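Notes from the June open day at Lera, mostly for the kitchen

I went to the Lera open day in Andotham expecting to look at machines and came home with a list of things to do differently with fruit. They had several demonstrations running, and the one I stayed at longest was about picking up ordinary household objects with hand-held grippers. What makes a piece of fruit hard for a gripper also makes it easy to bruise by hand.

**Handling**

- Hold round fruit at its widest part, from two sides, and lift straight up. Fingertips from above dig in near the stem.
- Ribbed or textured surfaces hold citrus with less squeezing. At home a dry tea towel does the job if you are juicing or zesting a lot at once.
- Wipe peel dry before you cut it. Most slips with a knife start there.
- Take from the top of the bowl. Pulling one out from underneath rolls everything else about.

**Filling the bowl**

- Heaviest at the bottom, small tangerines and anything soft on top.
- Use a wide bowl with a thick rim. Thin-rimmed ones mark pears and ripe peaches.
- Stand it on a tray with a raised edge – whatever rolls off stays on the tray.
- Peel off the stickers when you unpack. They don't break down in the compost.
- Keep bananas out of it altogether. They hurry the rest along.
- Turn the fruit over every few days and look underneath for soft spots.

**Weights**

The sheet on the Lera table gave 335 g for a large orange and 90 g for a small tangerine. I checked my own on the kitchen scales and the ones I had bought for juice came to 256 g each, so weigh yours before following a marmalade recipe that only says "six oranges".
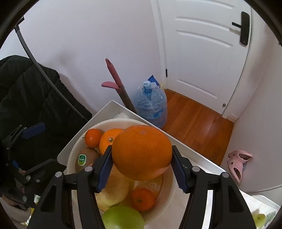

*Holding a large orange over the fruit bowl, one grip pad on each side.*

**If you go**

Doors open at 9 in the morning and the first hour is quietest. The talk on the Texier packing line is upstairs and has more seats than the demonstrations do. Jorkska had a table of grip pads you could handle, and a spare set of the ribbed sort would make a good jar opener – I have since cut one from an old rubber mat, and it works on everything except the very small lids.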